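September
By a fourth-year mechatronics student
6 comments · 2 shares

Writing bench rules for a two-arm handover (Besnard project, final report)

So my part of the Besnard project was the bit no one else wanted, which was the rules. The rest of the group got to play with grippers and I got a pile of safety documents and a blank page. I ended up liking it a lot more than I expected! We work on two arms that share one bench (we call them Darkard and Flirkard, don't ask), and the job is to pass a flat piece from one to the other without dropping it, bending it or whacking anything on the way.

What we had before

Pretty much a sticky note that said "be careful". I went through the lab logbook, all 485 entries of it, and pulled out every time a run had been stopped by hand. Most of the stops weren't anything dramatic – a cable snagged, a part was gripped crooked, or two people each thought the other one was watching the stop button. I sorted them into 5 groups and wrote a rule for each.

The rules as they stand

1. One person holds the stop button for the whole run. That's their only job, so no typing, no filming, no coffee.

2. Anyone can call a stop, and you don't have to explain yourself first. We talk about it after.

3. Slow speed any time both arms are inside the shared zone. I wanted this one set in Holtero (our control program) so you can't forget it, and it's now the default.

4. Check the cables by hand before power goes on. Move each one through its full bend and look for rubbing.

5. Both grippers have to be on the piece before either one lets go. The giving arm waits for the taking arm to report a grip, then the person on the button says "go" out loud. Tools and loose bits on the bench get written on the run sheet with where they're sitting, and the path gets checked against them. A wrench and a little white tube with a green band are the sort of thing I mean.
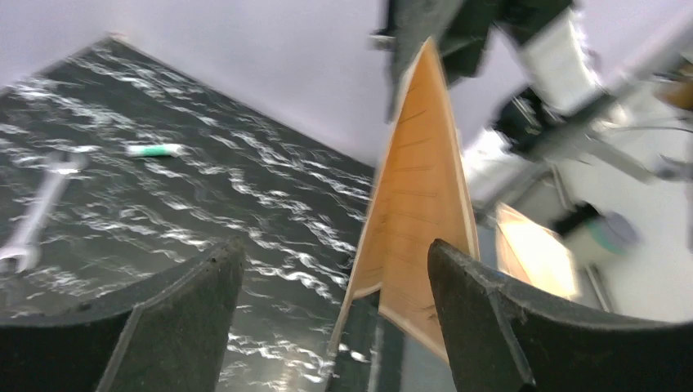 How it went

We tried the rules for two weeks. The spoken "go" felt silly for the first day or so and then everyone just did it. Rule 4 got the most grumbling – it's slow, and I'd like to shorten it to the cables nearest the wrists if our supervisor agrees. Rule 1 is hard to follow when only two of us are in the lab, and I still don't have a good fix for that. My next draft will probably say no shared-zone runs with fewer than three people.

Contact the project group | Copyright Besnard student team | Back to top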